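Drive caddy task, second round of demos

We are up to 107 demonstrations on the drive caddy task, and I wanted to write down what changed since July before I forget the reasoning.

The task is simple to state. The hand holds a hard drive in its blue plastic carrier and has to get it into an open desktop tower. Kwesi Sowah does most of the teleoperation, with a glove for the fingers and a tracked handle for the arm. I do the rest, more slowly. Ama Arthur trains on whatever we save.

Grip came first. In the early batch we pinched the drive high up, and any contact tilted it between the fingertips. The wrist view is poor for catching this – a few degrees of tilt look like perspective until the carrier jams.
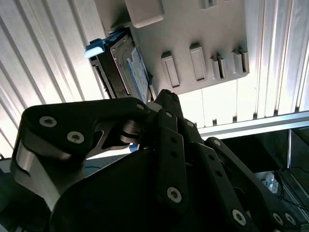

We tried to fix the tilt in software by having Zevlow, our recording tool, reject any episode where the thumb torque jumped. It rejected nearly everything Kwesi did, including the good ones, so the threshold came back out. What worked was a rule for the operator: set the grip, stop for 2 seconds, then start the approach. The pause gives the policy a clean state to learn from, and it gives the operator time to notice a bad grasp and abort.

Second, cables. A loose lead across the path will snag a corner of the carrier, and the operator corrects for it without thinking. Those corrections end up in the data as odd sideways motions with no visible cause. I went through the set and pulled 13 episodes for this. Ama wanted to keep them as recovery examples. We settled on a separate folder, which she is free to mix in later.

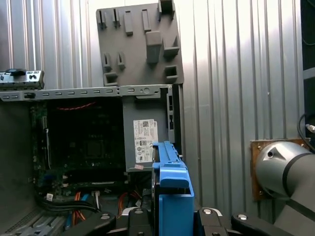
Third, speed. Kwesi's approach got faster as he got used to the glove, so the late episodes run at a different pace from the early ones. Resampling to a common length hides this but also squashes the contact phase, where the timing matters most. For now I resample only up to first contact and leave the rest alone.

Still open: glove calibration drifts over a long session, mostly in the thumb. I recalibrate at the start and again after lunch. The Tarnard driver is supposed to do it in the background, but I have not got that to run on our machine yet.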